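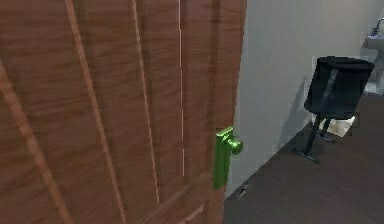 **Emulation / Releases**

# Brula 2 adds support for Hokel boards

10/06/2019

The Brula project has released version 2 of its retro gaming front end, the first with support for the Hokel single-board computer. Images for Hokel and the older Nair boards are on the project's download page.

The release moves graphics output to the kernel mode-setting driver. The old driver is still used on Nair boards, where the new one drops frames at 1080p. Themes written for version 1 load without changes, but custom shaders must be recompiled.

Library scanning has been rewritten. On a Hokel board with 1000 games on a USB drive, the project lists a full scan at 275 seconds. Later scans read only folders that have changed. The cover art cache is now limited to 500 MB by default, and the limit can be set in the storage menu.

There is no upgrade path from a version 1 card to a Hokel board. Users need to write a new image and copy over their save files and controller profiles. Nair owners can update in place from the setup script.

Maintainer Efraín Cáceres wrote in the release notes that Bluetooth audio on Hokel is still experimental and is turned off by default. A test build with the Gamholm controller driver was posted in September, but the driver was left out of the final release.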